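Skindovdale Food and Drink Trail Association
Minutes of the Regular Meeting of the Board
Tuesday, 6:30 p.m., Upstairs Room, Quinlan Public Library

Present: the Chair, the Vice Chair, the Secretary, the Members for Quinlan, Putik, Lower Skindovdale and the Orchard Road, and the Trail Coordinator.
Absent with notice: the Member for the Lakeside Businesses.
Public in attendance: as signed on the sheet held by the Secretary.

1. Call to Order

The Chair called the meeting to order at 6:34 p.m. and noted that a quorum was present. The agenda was adopted with one change, the shuttle contract being moved ahead of the passport booklet at the request of the Member for Putik.

2. Minutes of the Previous Meeting

The Member for the Orchard Road asked that item 6 of the previous minutes be corrected to read "farm stand" in place of "farm store," as the two are licensed differently by the county. The minutes were approved as corrected.

3. Matters Arising

3.1 Brown signs. The Trail Coordinator reported that the county road office has accepted the drawings for the two signs at the Putik turnoff. The sign at the Quinlan end was returned because the arrow pointed to the former entrance of the cider mill. A revised drawing has been sent.

3.2 Restroom hours. The Town of Quinlan has agreed to leave the restrooms at the depot lot open until 8 p.m. on trail weekends. The Board asked that a letter of thanks be sent.

3.3 Web page. The listing for the bakery on Mill Street still shows the winter hours. The Secretary will correct it.

4. Financial Report

The Vice Chair presented the report. The balance in the operating account stood at $3,975 after payment of the insurance premium. One member business has not paid its annual dues and will be sent a second notice. The Member for Lower Skindovdale asked whether the balance included the deposit held for the tasting weekend. The Vice Chair replied that the deposit is held separately and appears on the second page. The report was accepted.

5. Shuttle Contract

5.1 The Coordinator presented the offer from Wosico to run the visitor shuttle between the Quinlan depot, the cider mill, the Orchard Road stops and Putik on trail weekends. The price is $550 per day, driver and fuel included. The vehicle has a lift. Wosico requires payment for the full day if a cancellation is made after noon on the day before.

5.2 The Member for Putik stated that the timetable as drafted left too little time in Putik for a sit-down lunch, and that visitors last season had been seen leaving the smokehouse with their plates half finished in order to make the return trip. The Member asked that the midday run be held back by half an hour.

5.3 The Member for the Orchard Road did not oppose the change but pointed out that a later midday run would reach the orchards after the second pressing demonstration. After discussion it was agreed that the orchard be asked to move the demonstration, and that if it could not, the timetable would stand as drafted.

5.4 The Chair asked about the cancellation terms. The Coordinator had asked for a later deadline and been refused. The Vice Chair considered the terms acceptable in view of the price.

Motion to accept the Wosico offer for the season, subject to the timetable question in 5.3. Moved by the Member for Quinlan, seconded by the Member for Lower Skindovdale. Carried. The Member for Putik abstained.

6. Passport Booklet

6.1 The Coordinator laid out the proof of the new trail passport. The booklet lists 51 stops, including the farm stands, tasting rooms, bakeries, the two cheese makers and the tea garden. Visitors collect a stamp at each stop and may trade a partly filled booklet for a trail mug at the Quinlan depot.

6.2 Members raised the following on the proof:
The map on the inside cover shows the old bridge as open to cars. It is open to walkers only.
The smokehouse and the bakery in Putik have each other's telephone numbers.
The cider mill wishes to be listed under its full name.
The symbol for "dogs welcome" is too much like the symbol for "picnic area" at the printed size.

6.3 The Board discussed how many stamps should be required for a mug. The figure of 11 was proposed by the Vice Chair, being a number that a couple could reach in a weekend without hurrying. The Member for Quinlan thought this low and feared the mugs would run out before the fall. The Member for Lower Skindovdale said that a higher figure would favor people with two free weekends and would be hard on families with small children. The Chair observed that the aim of the passport was to bring visitors back to the valley in the slower months, and asked members to keep that in view.

6.4 It was suggested that stops in the far end of the valley carry a double stamp, as they see fewer visitors. Discussion followed on what should count as the far end. The Chair then opened the floor.

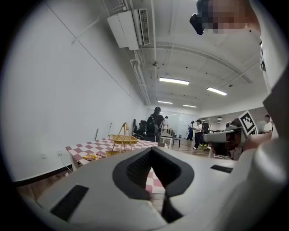
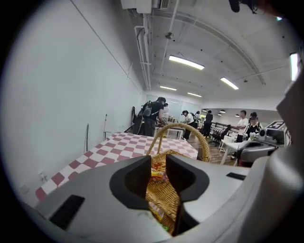
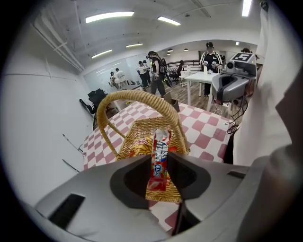
Keith Tuhiwai asked that the double stamp not be tied to distance at all. He said that the stops past the old bridge were busy enough on Saturdays and that the places in need of help were those open on weekdays, wherever in the valley they stood. A visitor who drove out on a weekday morning for bread and cheese, he said, was worth two who came with the crowd, and the booklet ought to say so. He further asked whether stops that close without notice would be allowed to keep their page.

6.5 The Chair thanked the speaker. The Coordinator confirmed that a weekday stamp could be printed in a second color without changing the layout of the booklet. On the second question, the member agreement already requires posted hours to be kept, and three complaints in a season may lead to removal. No stop has been removed under this rule to date.

6.6 The Member for Putik supported the weekday stamp. The Member for the Orchard Road asked how the staff at small stands would be expected to manage two stamps and two ink pads, and proposed that the day of the week simply be written beside the stamp. The Coordinator undertook to ask the stand owners which they would prefer.

Motion to set the mug at 11 stamps, with a weekday stamp to count double, the manner of marking to be settled by the Coordinator after speaking with the stand owners. Moved by the Vice Chair, seconded by the Member for Putik. Carried, the Member for Quinlan opposed.

Motion to approve the proof with the corrections listed in 6.2. Moved by the Secretary, seconded by the Member for Lower Skindovdale. Carried.

7. Tasting Weekend

7.1 The tasting weekend will be held in November as in past years. The Town of Putik has confirmed use of the market square for both days. The fire marshal has asked for a drawing showing the position of the two cooking tents and the distance between them. The Member for Putik will supply it.

7.2 Samples. The county health office has reminded the Association that food handed out in open portions requires a temporary permit for each stand. Sealed goods do not. The Coordinator will send the form to all member businesses with the due date marked. Businesses pouring cider or wine must hold their own event permit and show it on the table.

7.3 Glassware. The Board considered whether to continue with the tasting glass or change to a lighter cup. The Member for Quinlan reported that a number of glasses had been left on the square wall last year. It was agreed to keep the glass and to place return crates at both exits.

7.4 Parking. The school lot will be available on the second day only. The Secretary will ask the feed store about the first.

8. Correspondence

A letter was received from a visitor who had walked the trail from Quinlan to Putik and found no drinking water between the orchards and the old bridge. Referred to the Coordinator for a reply. The Member for the Orchard Road offered an outdoor tap at the first farm stand, to be marked on the map if the owner consents in writing before the booklet goes to print.

A request from a cooking school outside the valley to join as a member business was read. Under the bylaws, membership is open to businesses with premises in Skindovdale. The Secretary will reply accordingly and enclose the terms for event sponsors.

9. Other Business

The Vice Chair asked that receipts for mileage be turned in monthly. The Member for Lower Skindovdale gave notice of a motion for the next meeting on opening the tea garden path to bicycles.

10. Action Items

Coordinator: confirm the season with Wosico; speak with the orchard on the pressing demonstration; speak with stand owners on the weekday stamp; return the corrected proof; send permit forms; answer the letter on drinking water.
Secretary: letter of thanks to the Town of Quinlan; bakery hours on the web page; feed store lot; reply to the cooking school.
Member for Putik: drawing for the fire marshal.
Vice Chair: second notice for unpaid dues.

11. Adjournment

There being no further business, the meeting was adjourned at 8:22 p.m.

Respectfully submitted,
Secretary to the Board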